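The case for leaving the cloth out

Most advice about small rooms treats the table as the last thing to be dealt with. The shelves are sorted, the boxes are labeled, and then whatever remains on the tabletop is moved into the newly available space. I think this order is wrong, and that a good share of failed tidying can be traced to it.

A table is a work surface first and a storage surface second. The two uses compete for the same area. A shelf 400 mm deep will hold the same items tomorrow that it holds today, with no loss to anyone. A table with the same items on it has lost a fixed part of its function until someone moves them. The Dierckx household guide, which I otherwise recommend, gives the two surfaces the same rules, down to the same labels.
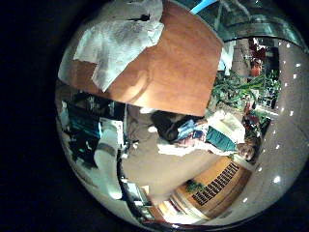 The usual remedy is the cleared surface: everything off, every evening. I followed it for most of a year in a rented flat in Plakirlow and gave it up in May. The difficulty is light, soft material. Paper towels, mesh and thin cloth have almost no weight and no stable shape. Folded, they open again. Stacked, they slide. Put into a drawer, they take the volume of the drawer. A rigid item returns to its place in one movement, and a limp one needs several, plus a decision about where its edges are.

My position is that one soft item should be allowed to stay on the table, spread out, permanently. It can be replaced or washed, but its place is fixed. Small dark objects such as clips and short cable ends go on or beside it, where the contrast makes them easy to find. On orange-brown wood a black clip is a minor search problem. On white cloth it is visible from the door.

Thijs Hoekstra, who read an earlier version of this, objected that a cloth left out attracts further things. He is correct. I count this in its favor – things collect in one known area, and that area can be lifted by its corners.

Boxes are a separate matter. Cardboard is stored near the table in most of the rooms I have visited, usually on the grounds that it will be needed again. It should face print outward, with the larger box kept apart from the smaller one if both are in use. Nesting saves floor area and costs a minute at each opening.
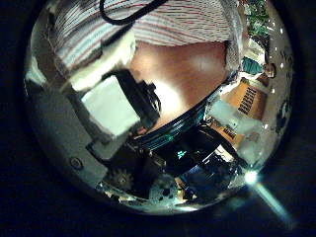
Striped shirt, with the plant and the printed boxes to the right.

Clothing belongs in this discussion too. A loose shirt hem works at roughly table height and will drag any light item within reach. I keep a margin of 80 mm between the cloth and the near edge for this reason. The Olar table I use is 630 mm deep, so the margin is affordable. On a narrower top I would tuck in the shirt.
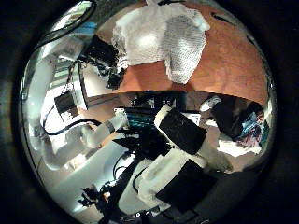

Cables and plants

Cables should cross a table once, at the back, and leave it at a corner. Every additional crossing divides the surface into smaller usable pieces. The Broltden clips sold for this are adequate on thick tops and poor on thin ones, where they rotate.

Plants I would leave alone. They are usually placed for light, they stand at the side of the room, and moving them to gain working area tends to gain very little.

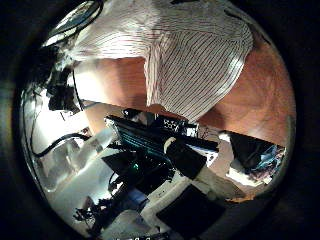
Page last changed: 12/11/2018

One correction to the first version. I had written that lamps should be placed last. A reader with a white work surface pointed out that strong light washes it out completely, so that pale and translucent containers become hard to see against it. I have since tried this with a clear box and agree. On a white top the lamp should be positioned before anything else is arranged, and the pale items kept off to one side of it. On wood the old order still holds.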